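Festside Round Catch-All Dish, Pink
Item 1134

I'll admit I put off ordering these. A pink plastic dish, how excited can a person get? Then Leanne Hollis brought one over from her own kitchen, left it on my table with her keys in it, and I ended up using it all week (sorry, Leanne, you did get it back eventually).

So now we carry them! It's a shallow round dish with a little raised rim, and it's the thing I reach for when I want the small stuff on the table to stay in one spot. Keys, hair ties, the puzzle the kids keep leaving on the couch, a drink somebody is halfway through. My table is a light wood one and I'm fussy about rings on it, so any bottle that comes out of the fridge goes straight in the dish.

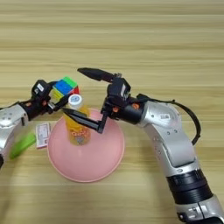
I've also used mine for crackers, for sewing pins, and once for a very small birthday cake. It lives next to the fruit bowl now, and when people come over I just clear it out and put snacks in it. If you have a tall bottle, set it down flat on the bottom and keep it off the rim, or it'll lean on you.

Washing: warm water and dish soap, top rack if you're using the dishwasher. Please don't microwave it. I've had that question three times already and the answer is still no.

We have 60 of the pink in stock, and when those are gone the next batch comes in September. Natalie Haworth has been asking me for a green one and I've passed that along to Festside, so fingers crossed.

One dish is $7. Shipping is the same whether you get one or four, so get a couple if you have a big table (I keep a second one by the front door for mail and sunglasses). Pickup at the Ukell shop is free, just put your order number in the notes and ring the side bell after 3 p.m.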